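Vullwood's takeout cutlery rule promises plenty, proves little

The town of Vullwood will ask takeout places to stop handing out free plastic cutlery starting in January, and officials are already talking as if the trash problem is solved. It may be a little early for that.

Under the rule, restaurants can still give out forks, spoons and chopsticks, but only when a customer asks. Anyone who tosses them into the bag without being asked faces a warning, then a $20 fine. The town says the change will cut waste at the Pudulstead landfill. By how much, it doesn't say. A five-page summary posted last month has no estimate in it, only the phrase "meaningful reduction," used twice.

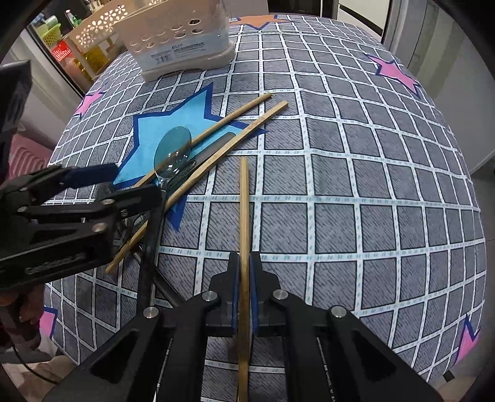
The rule covers 103 businesses, from the bakery counters on the main street to the food stalls by the bus station. It does not cover school cafeterias, the hospital or the sports arena. Those are big users of throwaway cutlery by any common-sense guess, and the summary gives no reason for leaving them out.

Kaiwen Cui, who drafted the rule for the town's waste office, said the exempt sites have supply contracts that run for years. "We had to start somewhere," Cui said. Asked when those sites would be added, Cui said there was no date yet.

Restaurant owners are split. Ruoxi Lu, owner of the noodle shop Lü, said she expects to save a little money and lose a little patience. "People order on their phones and don't read the boxes," she said. "Then they call me at 7 p.m. and want a spoon."

Lu also pointed to a problem the town seems to have skipped. Most of her orders come through Clellel, the local delivery app, and the app has no button for cutlery. Cui said the company has agreed to add one, but there is nothing in writing and the waste office could not say when it would appear.
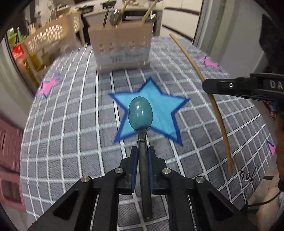 A spoon with a translucent teal bowl. Spoons are among the items covered by the Vullwood rule.

Then there is the matter of who checks. The town has two inspectors for all of its health and waste rules, and no plan to hire more. Complaints will be taken by email. A similar request to shops over plastic bags, made as a voluntary pledge, was dropped after seven months, and the results were never published.

The waste office says it will report on the cutlery rule after its first year. It has not said what it will measure.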